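Wilport Home Forum > Kitchens and Dining > Table coverings

Topic: Felt cloth on a kitchen table -- sensible or daft?
2851 views

brackenhill
Right, I need settling down about a tablecloth. We've got one of those open kitchens where the table is basically in the cooking area, and in July I bought a thick felt cloth for it, blue-grey, from Flirkari. It cost more than I'd admit at home. I love it. The room went quieter the minute it was down, no more clattering every time someone puts a mug on the table, and it hides a top I've never liked.

But the crumbs! Everything sticks to it. We eat crisps at that table, we open the post at that table, we dump the shopping on it, and by teatime it looks like the bottom of a toaster. I've been going over it with a lint roller and got through 2 refills in no time at all. Is there a better way or have I bought the wrong thing?

oddsocks_and_tea
Wrong thing, sorry. Felt is for under a tablecloth. My gran had it under the good linen and it never saw daylight. You want wipe-clean on top of it, job done.

brackenhill
I did wonder if someone would say that. I really don't want wipe-clean though, it's the squeak when you drag a plate over it, sets my teeth on edge.

marmaladegate
I've had felt on ours for ages and I'm firmly on your side. Throw the lint roller out (well, keep it for coats). What you want is a stiff clothes brush, the old sort, and brush in one direction towards the edge with a dustpan held under. Two minutes. Then every so often take it outside and give it a proper shake -- check which way the wind's blowing first, I didn't and wore most of a packet of crackers.

tinlidtom
Handheld vac with the brush bit on. Brushing just pushes the fine stuff further in.

marmaladegate
It doesn't if you brush one way. If you scrub back and forth like you're cleaning a doorstep then yes it will.

tinlidtom
We'll have to disagree then. I tried brushing for a whole winter and ended up with a grey patch where I sit. The vac lifted it out in one go.

pennyroyal77
Can I ask what weight it is? I've got the Lunde one, 600 gsm, and crumbs sit on the surface and come off easily. My sister has a thin one from the market and hers is like Velcro. I think it's down to how tightly it's pressed. Mine's 210 cm long so it hangs over both ends a bit and I just fold the ends in to carry the crumbs to the bin.

brackenhill
No idea on the weight, the label went straight in the recycling. It's fairly thick. It does hang over, so the folding thing might work, I'll try that tonight.

oddsocks_and_tea
What about spills? That would be my worry, not crumbs. Somebody knocks a jug over and you've got a wet blanket in the middle of your kitchen.

pennyroyal77
If it's real wool it beads up and you've got time to get a cloth. If it's polyester it goes straight through, so blot it and don't rub. Either way don't put it in a hot wash. I did that with my first one and it would have fitted a bedside table.

tinlidtom
Can confirm the hot wash thing. Cold water, hardly any soap, dry it flat.

saltmarsh_kitchen
Been reading along because ours is nearly the same colour by the sounds of it, and the same sort of room, beige units with a black worktop and the table out in front. I'm with oddsocks on one point, which is that the felt isn't really the trouble. Ours turns into a shelf. Snacks, tied-up carrier bags, the little boxes that things come in, somebody's phone. You can't brush a cloth you can't get at!

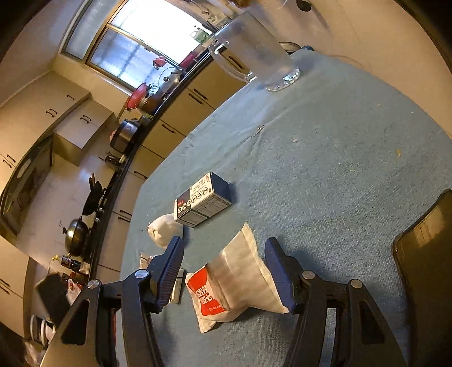
Our table with the snacks and packets still out, crumbs and all.

The worktop isn't much better as you can see, the wok and the pans and the rice cooker all live out on it. I have got cupboards. I have plenty of cupboards. It's just that they're full of things we use far less than the wok, so I've told myself that's the next job.

What's helped so far is a big shallow tray. Anything edible goes on the tray, the tray goes on the worktop at bedtime, and then the cloth gets its brush. The jug stays on the table and nothing else does. I manage it most nights.

marmaladegate
Oh I feel a lot better about mine now, thank you! Lovely light in there too. I wouldn't put the wok away, by the way, if you use it every day it's earned its spot. I'd move the pans.

saltmarsh_kitchen
The pans get used as well, that's the problem. The red pot with the lid could go, I suppose, but it's the only cheerful thing on there.

tinlidtom
Keep the red pot. And that lint is exactly what I mean about brushing, you want a vac on that.

marmaladegate
Tom, you'd vacuum a cheese board.

oddsocks_and_tea
See, I look at that and think: jug of water, felt, phone. Gives me the shivers. At least stick a mat under the jug.

saltmarsh_kitchen
A mat is fair, I'll find one. It's got a good heavy bottom on it so it's not easily knocked, but I know what this lot are like.

pennyroyal77
A cork one, if you've got it. The rubbery ones left a ring on mine that took weeks to fade. I got a set of corks from Praltivus and they're nothing special but they don't mark.

brackenhill
Reporting back. Borrowed a clothes brush, did the one-direction thing, folded the ends in and tipped it all out by the back door. Came up nearly like new. Then I tried next door's handheld vac on the other half to be fair to Tom, and that came up just as well but it was a lot noisier and it tried to eat the edge of the cloth.

So brush for every day and vac now and then, I think. And I'm pinching the tray idea. I've got an old roasting tin that'll do until I see a nice one.

tinlidtom
You have to hold the edge down with your other hand. But glad it's sorted.

oddsocks_and_tea
Still say wipe-clean.

marmaladegate
Of course you do. Brackenhill, does the brush leave any fluff on the cloth the first few times? Mine did and I thought I'd ruined it, it settles after a week or so.

brackenhill
It did a bit, yes, along the fold. Thanks, I'll leave it be and see how it looks next week.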